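Corkgate's repair café will open two evenings a month from June, after the sorting table at the Geltach hall was in steady use all spring.

The café takes in small household goods, mostly metal fittings, clasps, hooks and other odds and ends that people would otherwise throw out. Visitors hand them in at the door and they are put out along the far side of the big table, still in their packets where they have any. Each piece is then looked over, matched with a spare part if there is one, and bagged with the owner's name.

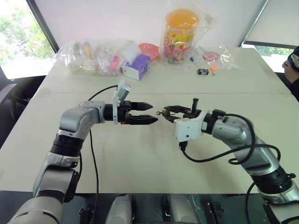
*A small brass-coloured piece with a ring at one end, at the sorting table.*

Lanying Fan, who runs the sorting, said small metal parts were the most common thing brought in and the easiest to lose. "People turn up with half a catch in an envelope and no idea what it came off," she said. "We keep it all on one table so that it doesn't wander."

The café has 21 people on its list of helpers and has handled roughly 1,000 items since it moved to the hall. Jianhua Shi looks after the spares drawers, which were given by the hardware shop Protach when it cleared its stockroom.

Evening sessions will run from 6.30pm until 9pm. There is no charge, though visitors are asked to pay for any new part that has to be ordered. Anything not collected after 80 days goes back into the spares.

Items can also be left during the day with Man-sik Sung at the hall office. Electrical goods are not accepted.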